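We bought the Pranano teardown package in August and have used it most working days since. It's sold as a kit for small refurbishing shops: a two-finger gripper, a wrist camera, a mounting bracket, a set of printable fixture files and a year of the Pranano software. You supply the arm. Ours is an older six-axis unit that Sison sold us two years ago, and Pranano lists it as supported.

I run the bench at a shop that takes in office desktops, strips them, tests the parts and sells what's still good. Most of what comes through is Dell towers from schools and insurance offices. They're well built and mostly alike, so they seemed like a fair place to start.

## Setup

Installation took two of us a day and a half. Erasto Lyimo did the wiring and I did the mounting. The bracket fit our arm without any drilling. The cable that comes with it is stiff and a little short, and we moved the controller to get enough slack for the full reach. I'd pay extra for a longer one.

Calibrating the camera to the gripper is a 31-step routine on screen. It's dull but clear, and we only had to repeat it once, after I knocked the wrist against the edge of the bench.

The manual is decent. The English is plain and the torque figures are where you'd look for them. The chapter on fixtures is thin.

## The wrist camera

I expected this to be the weak part, and I was wrong. At working distance the view is good enough to run a job from the monitor. You can find the retention lever on the socket, the cooler mounting points and the screws at the edge of the board without leaning over the case.
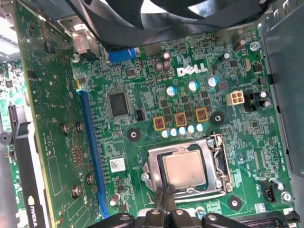 ## Gripper and reach

The gripper is chunky. That's good for strength and bad for tight spots. With a graphics card still in the x16 slot there isn't a lot of room to come at the socket from that side, and we now take the card out first on nearly every job. The software lets you save that as a rule, so it only has to be set once.

Grip force is adjustable in small steps. The default was too high for memory modules, in my opinion. We dropped it on the first morning and have left it there. The fingertips are replaceable, and a spare pair comes in the box.

Speed is nothing special. A person who knows these machines will beat it on any single part. What we get from it is a steady pace through the afternoon, and one person can look after the arm while testing drives at the next bench.

In our first full month we ran 105 towers through it. On 4 of them it stopped and asked for help because it couldn't settle on a position, and on all of those the cause was wiring lying over the part it wanted. It stops politely, holds still and waits. I prefer that to a machine that guesses.

## Fixtures

Pranano gives you the files and you print your own. We used gray filament from Nerkden, with the print settings in the manual. The big tray took most of a night. The first one warped at one corner and we printed it again with a wider brim.

The posts are tall and the slots are generous, so parts go in without much fuss. The files are editable too. Florêncio Bastos, who handles our packing, asked for a slot to be widened to suit his gloves, and that was a ten-minute change.
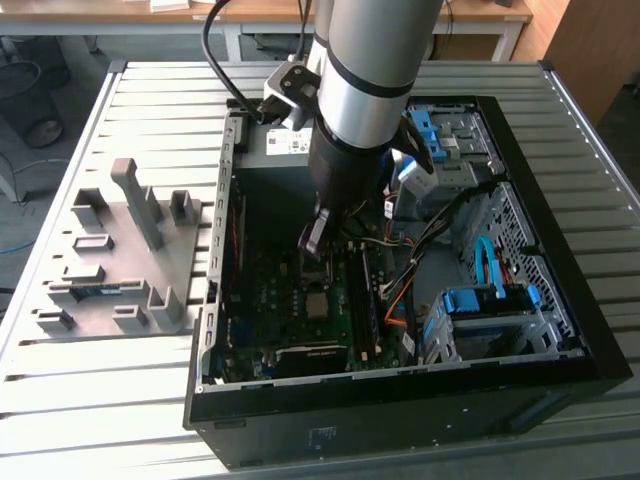 Where you put everything matters more than the manual lets on. We tried several layouts before we stopped moving things. Ours now has the tower on its side with the open face up and the tray to the left of it, close enough that a RAM module goes from its slot in the board to one of the lower slots in the tray in a short move. The arm comes down from the far side, which leaves the front of the case toward the person working. A slotted aluminum bench helps a lot, as you can clamp anything anywhere. On our old flat-top bench the tray crept a little every hour and we had to keep re-teaching the pickup points.

Drive cages are still a hand job for us. The latches on these towers need a squeeze and a pull at the same time, and I haven't found a setting that does it reliably. Pranano says a drive routine is coming. I wouldn't buy on the strength of that.

## Software and support

The software is the part I like least. It wants to update at startup, and the job list only sorts by date. Exporting a log takes too many clicks. Once a job is running, though, it stays out of the way.

Support has been good. I wrote in on a Tuesday about a camera dropout and had an answer from Mafalda Godinho before lunch. She had me reseat a connector and sent a replacement cable anyway.

## Cost

The kit was well within what we'd set aside. After the first year the software is 513 a year, and without it you lose the saved rules but keep manual control. We also looked at the Sasonov kit, which is cheaper up front and has a slimmer gripper, but it had no support for our arm.

## Who should buy it

If you see a lot of the same model of machine, it's worth a look. If every box that comes in the door is different, I'd wait. You'll spend your time teaching it positions you use once.

I'd buy it again for our shop. Ask them about the longer cable before you order.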